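工单 893：Flallham 办公区公共桌清洁布掉毛、串色
提交日期：03/07/2018
类别：办公环境 / 保洁用品
优先级：低
状态：已解决，观察中

问题描述
楼梯口旁边那张木桌擦完以后，桌面上留一层细毛，侧着光看很明显。灰色的布洗过几次后边上发紫，擦浅色隔断时担心会蹭上颜色。桌上的绿植和小电器周围也积了毛絮。希望查一下是布的问题还是洗法的问题。

环境
清洁布两种：灰色的擦桌面，紫色的擦隔断和扶手。两种都是从 Winent 订的，同一批到货，共 40 条。洗涤剂用的是 Prata 浓缩液，洗衣机在茶水间隔壁。

处理记录
1. 先看了洗衣记录。近两周灰布和紫布一直混洗，有几次还跟拖把头一起放进去。水温设在 60 度，布标上写的是不超过 40 度。
2. 取新灰布一条，不洗，直接擦木桌。没有掉毛。
3. 取洗过的灰布一条，擦同一位置。掉毛，主要是短的白色纤维，跟拖把头的材料对得上。初步判断毛是洗的时候沾上去的，布本身没有问题。
4. 取新紫布一条，单独用温水泡 2 小时，水明显变色。换水再泡，颜色浅了很多。第三次基本是清水。
5. 问过 Winent 客服，答复是深色布首次使用前要单独过水，包装袋背面有说明。我们这边拆袋时统一扔了包装，没人看到。
6. 洗涤剂用量也偏大。瓶盖一盖接近 200 毫升，之前每次都倒满。按 Prata 的标签，这个机型半盖就够。量大了漂不干净，布发硬，擦木头会留水印。

原因
掉毛：与拖把头混洗。
串色：紫布首洗未单独处理，加上水温偏高。
水印：洗涤剂残留。

解决办法
已沾毛的灰布用粘毛滚筒处理一遍，再低温单独洗。处理后大部分可以继续用，毛太多的几条改去擦地脚线。
紫布全部单独泡过三遍，晾干后用湿的白纸巾压在上面检查，没有颜色再放回去。
洗衣机旁贴了说明：灰、紫、拖把头分三次洗，水温 40 度以下，洗涤剂半盖，不加柔顺剂。
木桌用拧干的灰布顺着木纹擦，再用干布收一遍。花盆要挪开擦，小电器先拔电源，格栅的灰用软刷扫，别拿湿布往里捅。

补充（提交人回复）
按上面的方法擦了一周，桌面没有再见到毛。隔断上原来有一小块淡紫色印子，用中性清洁剂擦了两次，还剩一点，近看才看得出来。扶手没有问题。
另外问一下，收纳的地方能不能换。现在两种布叠在一起放，顺手一抓就是两条，容易拿错。

补充（行政回复）
收纳盒可以换成两格的，已经向 Bruvonis 询价，10 月的采购里一起下单。到货之前，请把灰布放左边、紫布放右边，用过的不要再放回去，直接进洗衣袋。隔断上的印子先不要用力擦，涂层磨掉了更难看，等保洁下次来的时候带专用的去渍剂处理。
工单保留为观察状态，期间如果再出现掉毛或者掉色，请在本单下面回复，写清楚是哪种布、洗过几次，不用另开新单。

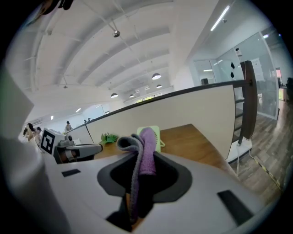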